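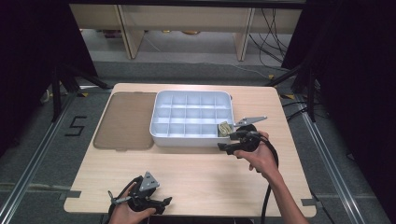 What do you keep in an 18-compartment box, and does the lid need to stay on?

Posted by Dresurden in Home Storage and Organizing

I bought a white plastic organizer box with a brown see-through lid, the kind with small square compartments, three rows of six. The lid is flat and lifts right off, with no hinge and no clips. I wanted it for socks, but now that I have it at home I am not sure it was the right thing to buy.

My problem is that the compartments are small. A thin ankle sock folds up and fits fine. A winter sock has to be pushed in, and then it slowly opens up again and rises above the divider, and the lid will not sit flat. I have the same trouble with the cloth shopping bags I carry in my coat pocket. Folded into a square, they are too wide. Crumpled up, they go in, but it looks messy and I can't tell one from another.

The drawer it is supposed to go in is 3 inches deep on the inside. The box fits in there with the lid off. With the lid on, the drawer catches on the frame of the dresser when I close it. So I would have to use it without the lid, or keep the box on a shelf in the closet.

What I would like to know:

Is there a way to fold thicker things so they stay down in a square that size?

Is it all right to leave the lid off for good, or will everything get dusty?

If socks are wrong for it, what do you use yours for?

I have already cut the price sticker off and thrown away the sleeve, so returning it is probably out. I would like to get some use out of it.

Pivelent

I have two of these, one in a bedroom drawer and one in the hall closet, and have used them for several years. Socks are fine in them if you are picky about which socks.

For folding, the thing that helped me was to roll and not fold. Lay the two socks flat, one on top of the other, heels matching. Fold them in half the long way so you have a narrow strip. Then roll from the toe up toward the cuff, as tight as you can, and stand the roll on its end in the compartment with the loose edge against a divider. The divider holds it closed. If you drop it in with the loose edge facing a corner it will open up, as you noticed. Do not fold the cuff over the roll to make a ball. That stretches the elastic, and the ball is always wider than the roll.

Winter socks, hiking socks and anything with a thick sole do not belong in there. I keep those loose in the back of the drawer, behind the box. Mine takes up the front part of the drawer and there is a strip of space left over that is good for that.

The cloth bags are easier. Fold the bag in thirds the long way, with the handles folded down inside. You should end up with a strip a little narrower than the compartment. Press the air out with the side of your hand, working from the open end down, then roll it up from the bottom. If it springs open, put a small rubber band around it. A hair tie is better because it doesn't dry out and crack. I do this with five or six thin bags at a time when they come out of the wash. Heavy canvas bags won't go in however you fold them, so hang those on a hook.

As for telling them apart, I leave a bit of the outside fabric showing on top. If your bags are all the same color that won't help you. You could put the ones for the car in the back row and the ones for your coat in the front row, nearest your hand. I tried little paper labels on the dividers once. They came off in the first damp summer and I didn't replace them.

About the lid, in a closed drawer you don't need it. I took mine off the day I got it, and the only thing that collects in the box is lint from the socks, which would be there anyway. Twice a year I take everything out, turn the box upside down over the trash and wipe the corners with a damp cloth. A dry paintbrush works for the corners too, if your finger won't reach the bottom. Let it air dry before you put anything back.

On an open shelf I would keep the lid on. Dust settles on the tops of the rolls and then you are wearing it. The one in my hall closet has a lid, and I only fill the squares to just under the rim so the lid sits level. When it starts to rock, something in there is too big.

Don't throw the lid away, whatever you decide. Mine is under the box in the bottom of the drawer. If yours is too shallow for that, slide it behind the dresser or use it as a tray. The one from my first box lay on the windowsill under two small plants until it got a crack in the corner.

Chraibi

Return it. Even without the sticker a lot of stores will take it back if you have the receipt. Sock drawers don't need a box, just throw them in.

Halvard Granström

I agree with Pivelent about leaving the lid off in the drawer. I would add that you should measure the compartments before folding anything. Cut a square of cardboard to the inside size and keep it next to you while you fold. If the roll is wider than the cardboard, try again. After an evening of doing this you won't need the cardboard.

To the last part of the post, I stopped using mine for socks and use it for sewing things. Bias tape, elastic, bobbins, spare buttons in their little envelopes, one kind to a square. I also have 32 spools of thread, which is too many for it, so they live in a cookie tin. With the lid on, the box stacks under the tin on the shelf and I can see well enough through the brown plastic to know which row I want.

Carry it flat with both hands. A lid with no clips will not hold anything in if the box tips, and I have picked buttons out of a carpet for most of an afternoon.

It is good for charging cables too, but only the short ones. Long ones have to be wound so tight that they bend at the plug.

Dresurden

Thank you. I rolled the thin socks last night and they have stayed down so far. The bags are next, I need to find some hair ties first. The winter socks went back to the bottom drawer and the lid is under the bed for now.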